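October 18, 2022

**Zudby says the arms are here to help. The packing room would like that in writing.**

Two robot arms have been working at a table in the kitting room at Zudby since April, and the company would like everyone to know that no jobs have gone. That is true so far. It is also true that two people who left over the summer were not replaced, and that the evening shift now runs with one person where it used to run with three.

The work itself is dull, and management leans on that. Small red plastic parts sit in clear lidded boxes. Somebody has to get the lid out of the way, take the parts out, set them in a tray, and later put everything back in order for the next station. Zudby hired an outside firm, Watano, to set up a pair of arms to do it. 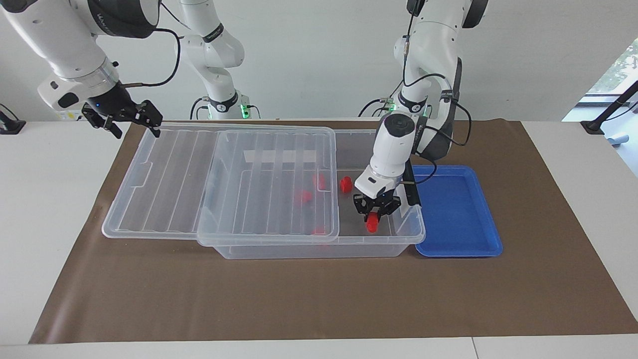

Treasa Brophy doesn't miss the lids, but says she was never asked about the rest of it. Her hands hurt less than they did a year ago. Her day, she says, is now mostly waiting for a machine to stop so she can start it again, and she is paid the same to be bored as she was to be quick.

Zudby's own numbers are thin. Operations manager Cillian Geraghty told a staff meeting last week that the arms handled 852 boxes in their best week, against a target of 1000. He did not say how many of those needed a person to step in. Asked afterward, he said the stoppages were "coming down" and that a fuller report would follow. Workers on the floor keep their own tally on a whiteboard by the door, and on one shift this month it showed 20 stops.

Each stop means someone walks over, straightens a lid or fishes out a part, and signs a sheet. That task has no job title and no line in the pay scale. Ultan Keogh, the shop steward, has asked for both. He has also asked who answers for a short count when the arms packed the box and a person signed for it. The current answer appears to be the person.

Watano offered a 12-hour training course, which six employees have finished. It covers restarting the arms and clearing a fault. It doesn't cover changing how they are set up — that stays with the vendor, at the vendor's rates. Anyone who was told in the spring that they would be "moving up to robotics" may want to ask what they moved up to.
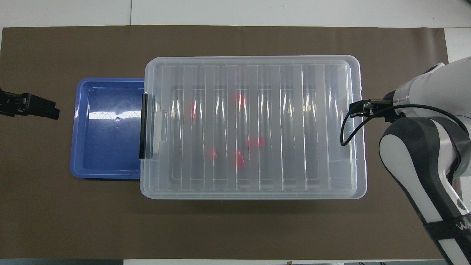
*A lidded parts box and blue tray on the worktable, with the arms at either side.*

Geraghty says a second table is under review and that staff will be consulted before anything is bought. Keogh says he heard the same about the first one. The two are due to meet again before the end of the month, and the evening shift has asked for a seat in the room.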